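Support thread: Himden dishwasher stops mid-cycle, glasses cloudy, error light blinking twice
Status: Open, waiting on customer
Opened: 28/05/2025
Submitted by: Jamshid Safavi
Product: Himden built-in dishwasher, bought through Brirgate

Hi there! I'm going to put everything in one go, since the last time I wrote to a help desk I got asked for one more thing every day for a week (no offense, it was a different company and a toaster oven).

So the machine starts fine. It fills, it sloshes, it sounds happy. Then 50 minutes into the normal program it just quits, with water sitting in the bottom and the little light blinking 2 times, pause, 2 times, pause. If I hold the start button down it drains and beeps at me. Then I can start the whole thing over, and sometimes it gets all the way through and sometimes it stops at the same spot again. The quick program has never failed, not once, and I've been living on it, but it leaves oatmeal on everything.

What I've tried so far:

Cleaned the filter. It was gross, I admit it, but not clogged. Rinsed it in the sink, scrubbed the mesh with an old toothbrush and locked it back in until the arrow lined up. No change.

Pulled the bottom drawer and checked the drain hose behind the sink. There was a bit of a bend where it goes through the cabinet wall, so I straightened that and tied it up higher with a zip tie. I got two good washes in a row after that and was all ready to celebrate, and then the third one stopped. Same blink.

Turned it off at the breaker overnight. Nothing!

Changed what goes in it. I was using tablets, and the manual (page with the water hardness chart) says tablets can be too much in soft water and make suds, and suds can confuse the level sensor. Our water is pretty soft, so I switched to powder and measured it out properly.

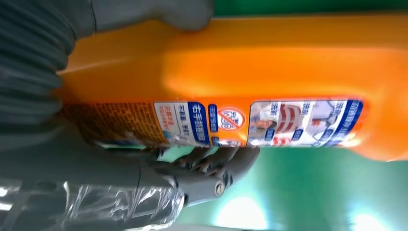
The glasses did come out clearer with the powder, so that's one part of my complaint mostly gone. The stopping is still there though. I turned the rinse aid dial down a notch too while I was at it, because my wife said the mugs tasted like perfume.

Reply from Brirgate support (Rugemalira desk)

Hello Jamshid, thanks for such a thorough write-up. A double blink on that model points to draining or heating. The quick program uses cooler water, so if only the normal one fails we'd look at the heater first. Could you run the normal program empty and tell us if the door feels warm when it stops?

Follow-up from Jamshid

OK, did it, empty, no powder or anything. It stopped at the same place and the door was stone cold. I opened it and the water in the bottom was cold too. I also ran the hot tap at the kitchen sink before starting, like my neighbor told me to, and that made no difference that I could see, but our machine is hooked up to the cold line anyway, so I guess it wouldn't.

Two questions. Is the heater something you send a person for, or do I get mailed a part? I'm fairly handy but I'd rather not lie on the kitchen floor with a wiring diagram. And does the warranty still count if I moved the hose? I only bent it back, I didn't cut anything. It runs out in July so I'd like to get this booked before then.

Reply from Brirgate support (Rugemalira desk)

Moving the hose is fine and doesn't affect the warranty. We'd send a technician for the heater. Please reply with the serial number from the inside edge of the door, and mornings or afternoons, whichever suits you better.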